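Flernley workshop - hand gripper station, monthly check for June
Checked by: Damir Karagiannis
Read over by: Siyabonga Le Roux

1. Fingers, left and right. OK.
Both clean, no cracks around the triangular cut-outs. I ran a thumbnail along every edge, as a rough spot will pull a thread sooner than you'd think.

2. Finger screws. OK, one nipped up.
The right-hand one took a small turn. Please don't lean on these - they go into plastic, and we have already spoilt one set that way.

3. Cable, module to handle. Watch.
No damage, but it sits closer to the right finger than I would like. I've moved the Rikmont clip down a notch and will look again next month.

4. Status light. OK.
Came on at first press and stayed green for the whole 14 minutes of the warm-up.

5. Open and close count. OK.
The counter was at 66 when I began, as Siyabonga had kindly reset it after the Nurel pads went on. Pads are due out at 2,000, so there is plenty of life in them yet.

6. Grip on soft goods. OK, with a comment.
Tried on thick padded things as well as thin cloth, since the thick ones are where the fingers tend to ride up and over. Do take your time with this one, and keep your free hand well out of the way.
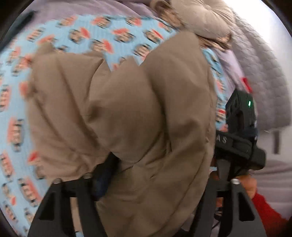
Item 6: quilted garment gathered between the fingers, module light green.

7. Handle and trigger. Needs attention.
The trigger is a touch slow coming back. I gave it a clean and it improved, though not as much as I'd hoped. Spare spring is in the Joubert box, drawer 27 - would whoever is in first please fit it and initial below?

Spring fitted: ______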